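Orange bottles, green mat - the November gallery

I have a weakness for orange plastic bottles. There, I've said it! It started with one my aunt kept by her sink, and now I can't walk past a shelf of cleaning stuff without stopping to see who's using the color best. Kirsty Nisbet says I should have picked stamps, and she's probably right, but you can't see a stamp from across a parking lot.

This month's gallery is a small one, all from one green tabletop. I like orange on green a lot more than the white background I used for the Rutherford set (too cold, and the labels looked washed out). Samina Warraich wrote in to say green makes everything look like a pool table. Fair enough, but I'm keeping it.

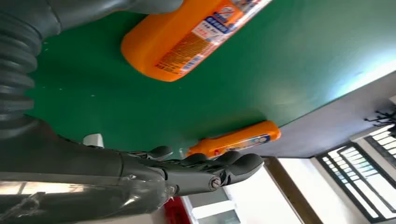

Two orange bottles on the green, a larger and a smaller one. The big label has Chinese text in tiny print, and the little one has a small illustrated figure on it that I'm very fond of. 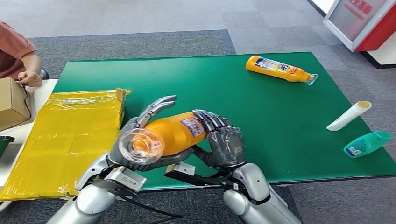

An orange bottle held sideways over the mat, with a see-through cap section that picks up the orange from the liquid. I love a clear cap!

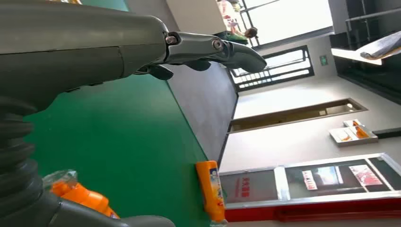 The tall, narrow yellow one with the white and blue label, standing at the edge of the table.

A few of you asked how I store everything between galleries. It's not fancy - a metal shelf in the hallway closet, heaviest bottles at the bottom, caps checked twice after the Skorness incident (4 towels and a bath mat, may they rest in peace). I keep labels facing out and away from the window because red ink fades faster than you'd think. Dougal McIver swears by wiping them with a barely damp cloth and then leaving them alone, and I've come around to that.

I'm also still hunting for an old Clenum bottle with the ribbed neck, the one they sold up to 2000 or so my aunt claims. If you've got one under the sink, full or empty, please write! I'll happily trade my spare Cletetti, which has a tiny dent but a perfect label.

Next gallery will be blues and greens, and I'll need a different mat for that.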